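Humanoid keeps missing the tray after we move the shelf: collect more demos or change the cameras?

Posted Saturday, June 14, 2025 by Sandhu

We are trying to reproduce the result from the Zirkmont write-up on bimanual part handling. The robot takes curved black plastic shells out of a gray tote and sets them on a yellow shelf, using two arms and multi-fingered hands. The policy is trained by imitation from teleoperated episodes, with one head view and a wrist view.

With the shelf where it stood during collection, the success rate is fine. If I shift the shelf 9 cm toward the wall, the hand goes to the old spot and corrects late or never. The write-up says their policy handled that kind of shift with no extra data. Things I have tried:

1. Dropping the head view and training on wrist only. Much worse. The wrist view is the housing across the top, with ribbed yellow filling the right half.

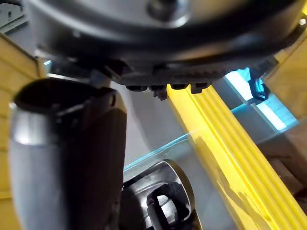

2. Random crops and color changes on the head view. Small gain, maybe noise.

3. Training twice as long. No change on the shifted shelf.

The head view has what a policy should need, I think. With the right hand down at the first slot, the next ones along the row are still in sight, and so is the carpet in front of the shelf. 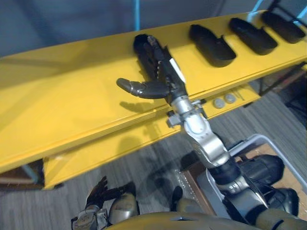

Do the joint positions go into the policy as an input?

They do, all of them, at every step, joined to the image features right before the action head.

So my question is whether I should collect more episodes with the shelf moved, or whether something in the training setup is causing this. Collection is slow here and I would like to avoid another week of it.

Dilek Akyol
It is very likely the joint positions. If the shelf never moved during collection, the arm pose alone predicts the next action almost perfectly, and the network has little reason to look at the image. We had the same thing at Rurkunholm in January. Two checks before you collect anything:

Mask the joint input on half of the training samples and retrain. Then run the shifted shelf again. For us the placement error on a moved target went from 8 cm to 2 cm with the same data.

Feed the trained policy a head image from one episode and the joint positions from another. If the output follows the joints and hardly changes with the image, you have your answer.

Also look at which moments you are sampling. The part where both arms hold the shell over the tote says little about where the shelf is going to matter — the arms just have to keep hold and stay together. If most of your samples come from there, the approach to the shelf gets little weight. 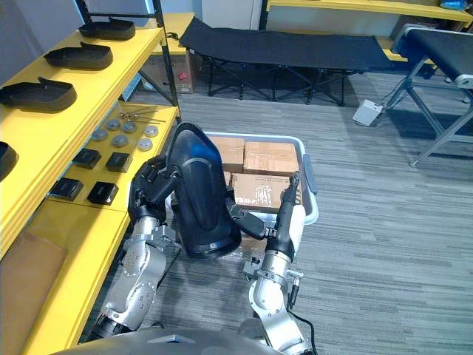
Two-arm hold above the gray tote, head view.

I would weight the approach higher, from the point where the hand starts toward the shelf until release. And please report the shifted and unshifted results separately. An average of the two hides exactly what you are asking about.

You will still want some episodes with the shelf moved, but fewer than you expect. We added 19 and stopped there.

stosteck_user
just collect more data. worked for me

Sandhu
Thanks Dilek. Ran the swap check this morning. The output follows the joints almost completely, so that explains the late correction. Retraining with the mask now.

On the sampling point, I went through the episodes and the approach is short compared with the rest. Frames like the one below, with the right hand upright in front of the shelf, are a small share of each episode. I will cut on gripper state and resample from there.
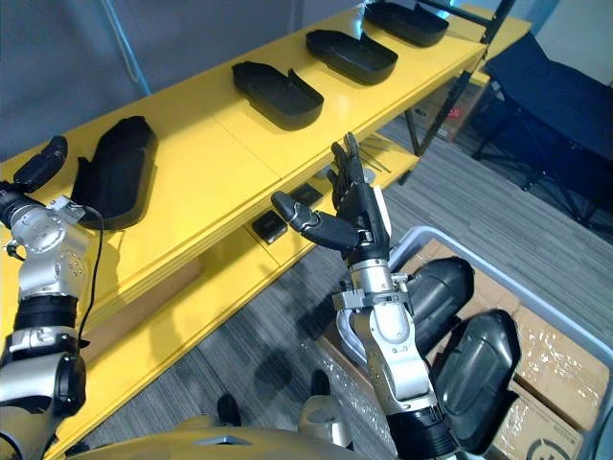
Right hand at the shelf, shells on top of the boxes at right.

One thing I am unsure of is whether to mask the joints for the whole episode or per time step. Per step looks too easy to fill in from the steps before it, given that our policy sees a short history.

Dilek Akyol
Whole episode if you use history. Per step is only safe with a single frame of input. Keep the mask off at test time, and try about half as a starting rate before you tune it.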